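What Is a Petition, and How Does It Work?

Have you ever thought that a rule was unfair? Maybe you told a friend or a parent. People who want a government to change a rule can do something similar, but in writing and together. They can start a petition.

A petition is a written request. It says what people want changed and why, and it is signed by everyone who agrees with it. Petitions can be sent to a mayor, a town council, a national parliament or even a king. They are one of the oldest ways for ordinary people to speak to the people in charge.

Petitions and your rights

Human rights are things that every person should be able to have or do, just because they are a person. Being able to speak your mind is one of them. Meeting with other people peacefully is another. Many countries also have a law that says people may ask the government to fix a problem without being punished for asking. This is called the right to petition.

In the United States, the right to petition is in the First Amendment to the Constitution. It is in the same sentence as freedom of speech and freedom of religion.

Not every country protects this right. In some places, people who sign a petition can lose their jobs or be put in jail. Some people there sign anyway. Others decide it is too dangerous for their families.

The story of a petition in Bremau

Bremau is a town with a river running through it and one large clothing factory, owned by a company called Prurar. The workers there fold, pack and ship shirts and sweaters. Two winters ago, the town council passed a rule that said no group could meet in the public square after 6 p.m. The council said the meetings were too noisy.

The factory's day shift ended at 6 p.m. This meant the workers could never use the square to meet and talk about their jobs. Shop owners had a problem too, as most of them closed at 6 p.m. 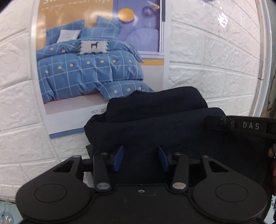
Folded fabric in dark navy.

A group of workers and shop owners wrote a petition. It was only one page long. It said that the rule took away their right to meet, and it asked the council to let people use the square until 9 p.m.

Under Bremau's town law, the council has to talk about any petition that has 1,000 signatures. The group put paper copies in the library, at the bus station and in the Sönmez bakery on the corner of the square. They also put the petition on a website called Visix, where people could sign with their name and street address.

After six weeks they had 1,100 signatures. Of these, 560 were on paper and the rest were online. The town clerk checked the names to make sure that each person was real, lived in Bremau and had signed only once. A few names were crossed off, but there were still enough.

The council talked about the petition in March. Anyone who wanted to speak got 3 minutes. Some people who lived next to the square said they liked the rule and wanted quiet evenings. The council listened to both sides and voted to let groups meet until 8 p.m. It was one hour less than the petition had asked for.

Does a petition always work?

No. A petition is a request, and the people in charge can say no. Sometimes they say yes to part of it, as in Bremau. Sometimes they do not answer at all.

Even so, a petition can do other things. It shows leaders how many people care about a problem. It can get a newspaper to write about it. People who sign may also meet others who feel the same way and work with them later.

Can children sign petitions?

It depends on where you live and what kind of petition it is. Some official petitions can be signed only by adults who are allowed to vote. Others are open to everyone. You can also write a petition at school, to ask for a longer recess or a new bike rack. Ask a parent or teacher before you put your name or address on any website.

Words to know

Council: a group of people chosen to make decisions for a town.

Petition: a written request signed by many people.

Right: something you are allowed to have or do, which the law should protect.

Signature: your name, written by you, to show that you agree.

Town clerk: a person who looks after a town's records.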